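Gondix Field Relay — Set-up Guide
Section 4: Raising the mast and joining the network
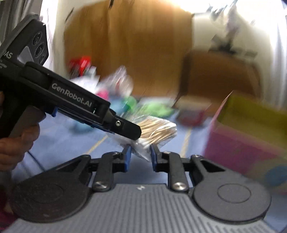

Fig. 4. Gripper with two jaws, over a blue surface.

Read this section before the relay is taken off its pallet. Two trained people are needed for steps 1 to 6. One person can do the rest.

CAUTION: Do not raise the mast in winds above 54 km/h, or within 14 metres of an overhead power line.

1. Choose firm, level ground with a clear view of the horizon towards the far station. Keep vehicles off the cable route.

2. Open the four legs of the base and press each locking pin home until the red band is hidden.

3. Check the bubble level on the base plate. Adjust the legs one at a time.

4. Fit the antenna head to the top section while the mast is still lowered. Hand-tighten the collar, then give it a quarter turn with the spanner.

5. Run the signal cable through the guides. Leave a loose loop at the base — a tight cable will pull out of its socket as the mast goes up.

6. Raise the mast one section at a time and lock each section before starting the next. Peg out the guy lines.

7. Connect the earth lead to the spike, then connect the power supply.

WARNING: The antenna gives off radio energy when transmitting. Keep everyone outside the marked area until the set is switched to STANDBY.

8. Switch on. Start-up takes around 206 seconds. The status lamp flashes amber, then shows steady green.

9. Load the current key from the fill device. If the display reads KEY FAIL, clear the set and load again. After a second failure, return the set to the unit signals store.

10. Select the net, enter the station number and press JOIN.

11. Call the far station by voice. Ask for a signal report and write it in the log.

Note: Sets with serial numbers below 2327 have the older front panel. On these, JOIN is marked NET IN.

Note: Aircraft passing overhead can cause short dropouts. Wait one minute before changing any setting.

Faults that are not covered here should be reported to Ladan Nazari at the Wedport depot, quoting the serial number and the last display message.

Section 5 covers lowering the mast and packing for road transport.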